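Laundry, the upstairs edition

I own one good folding surface and it's the bed. Belmiro Quintela, who has opinions, says a bed is for sleeping and a table is for folding. Belmiro has a table.

So, one blue thing, four attempts at dignity:
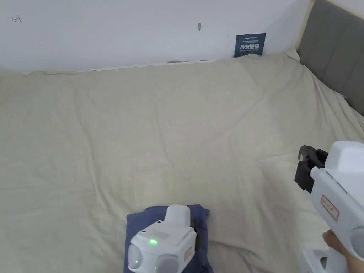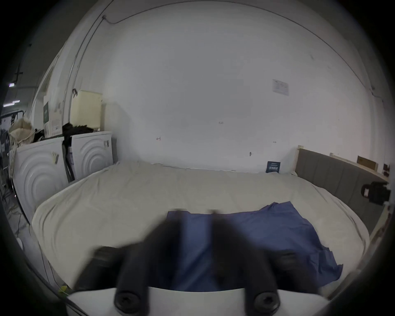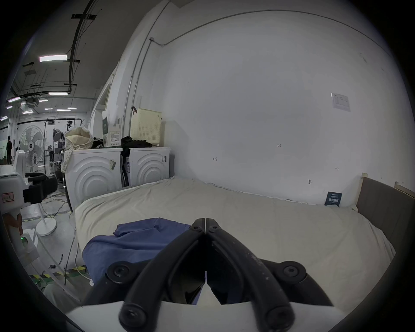
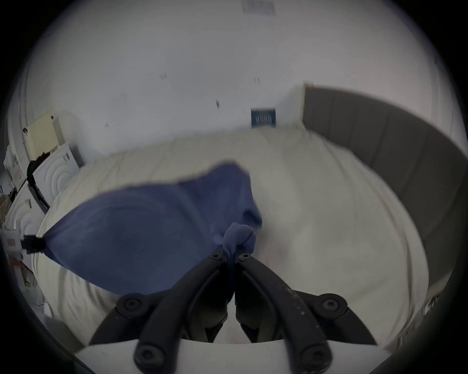 My folding method came from a Brutelow leaflet with 132 steps, of which I have retained 2. Smooth it out. Fold the sides in. After that I go by feel, and the feel is mostly regret.

I did once buy a Pikmont folding board in June, on Sigrún's advice. It makes a very crisp rectangle out of any shirt cut for a person with no shoulders. Sigrún Dalsgaard irons her dish towels — she would want that known.

Storage is the next problem. The drawer holds about 500 socks and shuts if you lean. Anything folded goes in flat and comes out looking like I slept in it, so next week I'm trying rolling. Belmiro is against rolling too.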